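Réfection de la ruelle Zerkau — rapport d'avancement au bailleur
13 juillet 2019

La présente note fait le point sur la première tranche, financée dans le cadre du programme Lolgate. Elle porte sur l'état du sol, les clôtures et les dépenses engagées depuis mars.
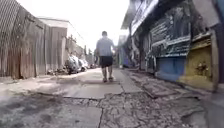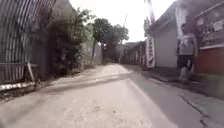
La ruelle Zerkau, clôture à gauche, bâtiments à droite.

Le relevé du revêtement est terminé. La dalle est reprise par endroits seulement, et les parties les plus abîmées devront être démolies sur toute leur épaisseur. Le bureau Hafþórsson a remis son avis sur l'écoulement des eaux : il recommande une pente unique vers le bas de la ruelle et déconseille les grilles transversales.

Côté clôture, les riverains demandent que les tôles soient redressées avant le coulage. Ce poste n'était pas prévu. La végétation sera taillée au droit du chantier, sans arrachage.

Dépenses à ce jour : 2441 euros, soit les relevés et deux sondages. L'entreprise Furkari a chiffré la démolition sur 80 mètres — durée annoncée, cinq jours, avec maintien d'un passage piéton. Le stationnement devra être interdit pendant cette période ; la demande d'arrêté est déposée, nous attendons la réponse.

Reste à obtenir votre accord sur le poste clôture. Le devis correspondant est joint en annexe 2.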